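I've been asked three times this month how I look up the import duty on a product before I commit to an order, so I'm finally writing it down. I sell small kitchen goods out of a shop in Clumdale, I'm no customs lawyer, and this is just the way I do it at my desk with a cup of coffee.

**Step 1: Write a plain description of the goods.** What they're made of, what they're used for, how they're packed. Do this before you open any tariff schedule! My first try said "household items," and my broker, Majdi Smadi, sent it straight back.

**Step 2: Find the chapter, then the heading.** The first 4 digits of the code are the heading, and most trading countries share the same ones (the first six digits, in fact). Read the notes at the front of the chapter too. They're dull, I know, but they tell you what's kept out of it, and that's where I went wrong with a shipment of steel strainers.

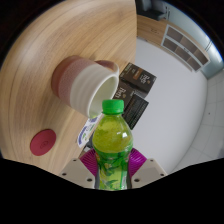

*4 min read*

**Step 3: Work down to the full code.** After six digits every country goes its own way, so use the schedule of the place you're shipping *into*. I keep the official one open in one tab and my notes in another.

**Step 4: Check for a trade agreement rate.** You'll usually see a general rate and then a column of lower ones for partner countries. To claim a lower one your goods have to meet the origin rules, and shipping them through a partner country won't do it. Ask your supplier for the origin paperwork early. Samira Majali, who handles exports at Bekik, told me to allow 30 days for it and I've stuck to that ever since.

**Step 5: Do the math on a real invoice.** Say the goods are valued at $437 and the rate is 4 percent. That's $17.48 in duty. Then add whatever taxes and entry fees apply (they're separate, and they can easily be more than the duty on a little order like this one).

**Step 6: Save everything.** I put the code, the rate and the day I looked it up in one spreadsheet row. Rates do change, so I'm going back through all of mine in October, starting with the Mistgate order.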